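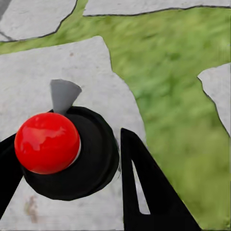

**Nastbridge, 14 January 2022**

# Battery swelling (handheld electronics)

**Battery swelling** is what happens when a lithium-ion pouch cell fills up with gas and puffs out like a tiny, very unwelcome pillow. Repair people also call it bloating, puffing, or (my favorite) the spicy pillow. I've been writing up entries for this wiki for a while now, and this is the one I get the most mail about, so I'm giving it a proper rewrite!

## Causes

A pouch cell is a stack of thin layers soaked in electrolyte and sealed in a soft foil bag. As the electrolyte breaks down it gives off gas, and the bag has nowhere to send it. Heat speeds this up a lot. So does sitting at full charge for months, which is how most of the tablets on my bench got that way: plugged in on a kitchen counter, forgotten, still at 100 percent. Overcharging, a dented cell, or a bad seal from the factory will do it too.

Age matters, but less than people think. I once opened two Plikevura readers from the same box, and one cell was flat as a cracker while the other had pushed its screen up at the corner. 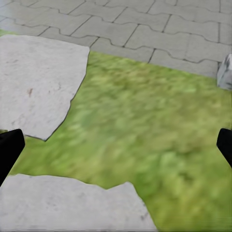 *Gray pavers, grass and two stone slabs, looking down.*

## Signs

The early ones are easy to miss:

- a trackpad that clicks stiffly or stops clicking
- a bright or discolored patch on the display
- a back cover that rocks when you set it on a table
- a seam you can suddenly get a fingernail into

Capacity is a poor guide. Kidus Gidey, who taught me most of what I know about adhesive, keeps a log of cells he has pulled, and 21 of the 103 swollen ones still held a normal charge when he tested them before removal. So a phone that lasts all day can still have a puffy battery in it.

## Removal

Stop charging the thing first. Let it run down if it's safe to handle (I like under 30 percent before I open anything), then power it off. If it's hot, hissing or smells sweet, leave it alone and get it away from anything that burns.

No metal tools near the cell, ever. I use a plastic card and a few drops of high-purity isopropyl along the edge, and then I wait, and then I wait some more. Pull tabs are wonderful when they don't snap. On the Skondbridge 9 they snap. Tolera Lemma gets around it with dental floss worked slowly under the pouch, which I've copied ever since.

Please don't poke a hole to let the gas out! It's flammable, and the cell underneath can short and catch fire. The old cell goes to a battery recycler that takes damaged lithium packs, so call ahead and ask.
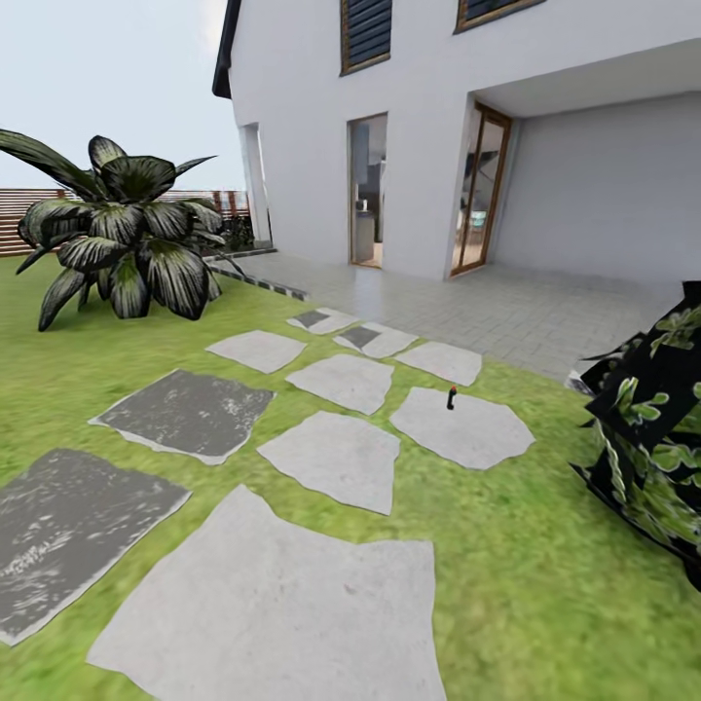 *Stepping stones across the lawn, with the patio beside the house.*

## Prevention

Keep devices cool and store them partly charged. Some newer models have a charge limit setting, and the Negash tablets hide theirs under "Desk use," two menus deep.

## See also

- Adhesive strips
- Charge limiting
- Pouch cell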